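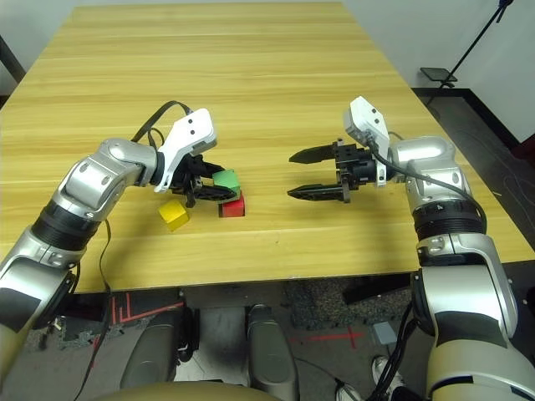

Two-arm stacking on the wooden table: green on red, yellow still to be dealt with.

Workshop tips: block stacking software
Collected by Mercedes Yupanqui. Last tidied in May.

These are notes for people running the stacking task on the two-arm bench. They cover the control and perception software only. For mechanical problems see the Murari arm page. Tips marked (W) came from Walter Tello and have been checked on his branch.

Before you start

Load the table plane from file, then refit it. The stored plane goes stale when the table is leaned on or pushed. The refit takes 15 seconds and overwrites nothing unless you pass the save flag.

Check the clock offset between the head camera and the wrist cameras. If the offset is larger than one control cycle, restart the camera node, wait for both streams, and only then start the planner. Starting the planner first leaves it holding an empty transform buffer, and it will report "no valid pose" for every block.

Keep one config file per table. Do not copy values between them by hand. Gladys Carhuamaca wrote a small diff tool for this (tools/cfgdiff) and it prints units, so use it.

Colour segmentation

Set thresholds in hue and saturation and leave the brightness range wide. Red and yellow separate easily. Green is the one to watch: ours is a pale, chalky green and its saturation is low, so a threshold tuned on a brighter block will miss most of the top face.

Red needs two hue ranges, one at each end of the scale. If the red mask looks thin or full of holes, the second range has probably been dropped from the config.

Fill small holes in the mask before fitting a square. Worn blocks have nicks and scratches, and a nick on a corner pulls the fitted edge inwards. A closing operation with a kernel of 3 pixels is enough. Larger kernels join neighbouring blocks.

Do not segment the wood. Several people have tried subtracting the table by colour. The grain contains enough yellow to take part of the yellow block with it. Use the plane and keep only points above it.

Mask the grippers by model, using the joint angles. Black fingers against a dark patch of background can't be told apart by colour.

Pose from the head camera

Use the head camera to decide which block to go to and roughly where it is. Do not use it for the final approach. A finger in front of the block hides the edge you need, and the fitted square slides away from the finger.

For a tilted block, report the yaw modulo 90 degrees. The planner will otherwise turn the wrist the long way round and can run into the cable limit. (W)

When one block is on top of another, the height filter has to be switched on, or both tops are projected to the table and the stack is reported as two blocks side by side. The option is called stack_aware. It is off by default in Drirnex releases before build 912.

Pose from the wrist camera
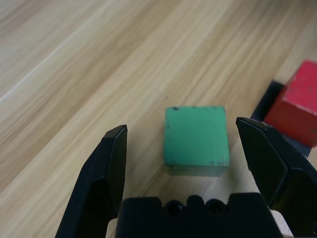
Wrist view with the green cube between the fingers. The red cube is back and to the right, on its black pad.

The wrist camera gives the best centring, provided the fingertips are in focus. Fix the focus at fingertip distance and turn autofocus off. The far side of the table will be blurred and that does no harm, as nothing is measured there.

Measure the gap on each side of the block, in pixels, from the finger's inner edge to the block's side. Centre on the difference between the two gaps. The finger faces are faceted and catch the light, so take the edge from the gripper model and not from the image gradient.

Use the top face only. In this view a strip of the front face often shows below the top, slightly darker, and if it gets into the mask the centre shifts towards the palm. Yhon Cuadros fixed this by splitting the mask along the brightness step. The split is in the main branch under face_split. It needs even lighting. With a lamp on one side it sometimes splits in the wrong place, and the log will say "ratio out of range".

Limit the search region to the area between the fingers and a small margin. A second block near a fingertip will otherwise be picked up as a candidate. If the planner starts swapping between two targets during descent, look at the search region first.

A block on a dark pad needs its own exposure setting if the exposure is automatic. The pad makes the camera brighten everything and the top face can wash out. Lock the exposure on bare wood.

Planning for two arms

Give each arm its own zone and a shared strip down the middle. Only one arm may hold the strip at a time. The lock is requested at the pre-grasp pose and released when the wrist is clear. Do not release it on gripper open. The fingers are still round the block at that moment.

Park the waiting arm open, fingers level, outside the strip. Closing it to save space only adds a step later.

Add the cable to the collision model as a capsule along the forearm. It is crude but it stops the planner from choosing elbow poses that drag the loop over the housing.

For placing, descend in position control to 4 mm above the lower block and then switch to force control. Agudelo's controller accepts the switch in mid-motion. The Illitz one does not: send a zero-velocity command first, and read back the mode before moving.

After release, go straight up before any sideways move. Set this as a hard constraint. As a cost term it will be traded away when the planner is short of time.

Tooling and logs

Record joint states, both wrist streams and the head stream in one bag. Separate bags can be merged but the merge script rounds timestamps.

Name runs by task and block order, for example stack_rg_y. Milagros Salazar's viewer sorts on this field, and runs named "test" all end up in the same folder.

Replay a failed run through perception alone before changing any planner setting. About half the faults reported against the planner have been threshold faults.

Keep the failed runs.

Open items

face_split under side lighting.
Yaw jump when a block is close to 45 degrees.
cfgdiff does not yet read nested files.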